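Teltetti Users Board > Maintenance and Setup > Hand-held units

Topic: Left fingers close late after cable change

trutik_bench
28 Jul 2020
Hello all. I look after one station with a pair of hand-held grippers. After 1,076 recorded runs I changed the cable on the left one, and now its fingers close a little later than the right. I feel it in the hand and I see it in the log also. The right one is still on its old cable and behaves well. Firmware is the same on both. What should I check first? I would like to avoid opening the housing if it is possible.

mosswheel
Did you do the zero again after the cable? When the unit loses power it keeps the old zero, but the old zero is not always good. Close fully, hold, press, release. Then compare with the right one.

trutik_bench
Yes, I did the zero 2 times. Same result.

oldspindle
Forget the zero. Look at how the cable leaves the back of the gripper. If the new one is stiffer, it pulls on the plug each time you turn the wrist. We had this at Tunstall and spent a week blaming the software.

trutik_bench
The new cable is from Trusell and yes, it is more stiff than the original. I leave a loop behind the left gripper and then it goes down toward the wrist; the right one just hangs down past the hand. My sleeves are black and come down to the hand, and nothing catches there. The task on this station is shelf and lid: one wire rack at the back of the board, one round lid in front of it, both hands start low and come in from the sides.

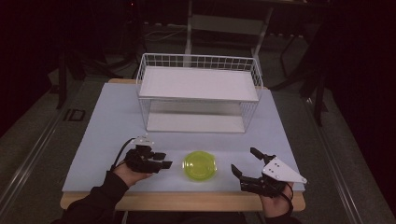 I start every session from this position, with the lid in the center, so I can compare one day with another. The delay is there already in the first closing, before I have lifted anything. For this reason I doubt that the weight of the lid plays a role.

mosswheel
I would not suspect the lid either. Is the plate on top of the left one tight? If somebody took it off to reach the plug, maybe a screw is now too long and touches something inside.

oldspindle
A screw that is too long would make it stick, not close late. I still say cable.

mosswheel
I had one that did exactly this with a wrong screw. It did not stick, it was only slow in the last part of the travel. Please don't say it is impossible.

oldspindle
OK, I don't say impossible. But it costs nothing to swap the cables, left to right. If the delay moves to the right hand, you have your answer and the screws can stay where they are.

kettle_and_rail
Swap is the right test. Two small remarks from me. Mark the plugs with tape before you pull them. And turn the power off at the box, not only in the program, I have lost a board that way at run 3,954 and it was not a nice afternoon.

trutik_bench
I swapped them. The delay went with the cable, so now the right hand is late and the left is fine. I also looked at the screws of the left plate, they are the same length as in the parts list. Mosswheel, thank you anyway, I had not checked them before.

oldspindle
Stiff cable or bad contact? Try it with the wrist held completely still.

trutik_bench
Wrist still: no delay. Wrist turned 90 degrees: delay comes back. I have ordered the original type again. Until it arrives I made the loop bigger and fixed it with a soft strap, and it is better but not gone.

mosswheel
Don't pull the strap too tight or you move the bend to the strap. And do the zero again when the new cable is in, on both sides.

kettle_and_rail
Do you keep the runs you recorded with the late fingers? I would delete them.

trutik_bench
I keep them in a separate folder with a note. I started this log in March and I don't like to have holes in it.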